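Industry > Automation > Robot Training

Plurodex opens hand-held gripper program to outside sites

Sep 26, 2018
By the Automation Desk

Plurodex has begun accepting demonstration recordings from sites outside its own lab, the company said in a technical bulletin. The program, named Muten, collects manipulation tasks performed by people using a hand-held two-finger gripper with a camera mounted behind the fingers. No robot arm is needed at the recording site. The recordings are later used to train a control policy for an arm fitted with fingers of the same geometry.

The first task set covers tabletop handling of cups and other small household items. Operators work at ordinary tables and are told to leave nearby objects where they are. Each demonstration starts with the fingers open and the target in view.

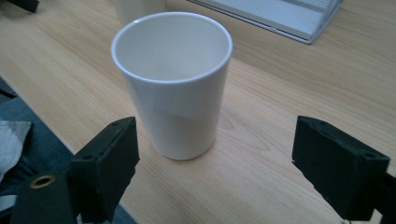 Plurodex ran a trial of the procedure in August at nine sites. The trial produced 1,060 demonstrations, of which 900 passed review. Most rejected recordings failed on tracking: the gripper was moved too fast, or the camera lost enough surface texture that its position could not be recovered. A smaller group was rejected because the operator's free hand entered the view and steadied the object.

Tracking is done from the camera image together with an inertial sensor in the handle. Glossy white tabletops gave the worst results in the trial. Surfaces with visible grain or a printed pattern were tracked without added markers, and the bulletin now lists them as preferred. Operators are also asked to record a short pass over bare tabletop with the fingers open - the software uses it to set the height of the work surface and to check finger position against the stored calibration.

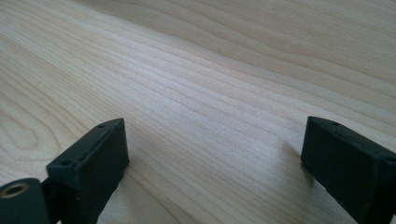 Finger spacing is read from the same image, so the fingers have to stay visible at the bottom of the view through the whole recording. Units whose fingertip pads have shifted on their mounts must be recalibrated before further use.

Tzanetos, which supplies the arms used for playback, is testing policies trained on the August data. Plurodex did not give success rates. It said results would be released after the tests are repeated on a second arm model from Trumer, which has a shorter reach and a different wrist layout.

The outside program is limited to 11 sites for now. Gripper units are on loan, and recordings are uploaded at the end of each shift. Drawings for the fingers and bracket are not being published at this stage.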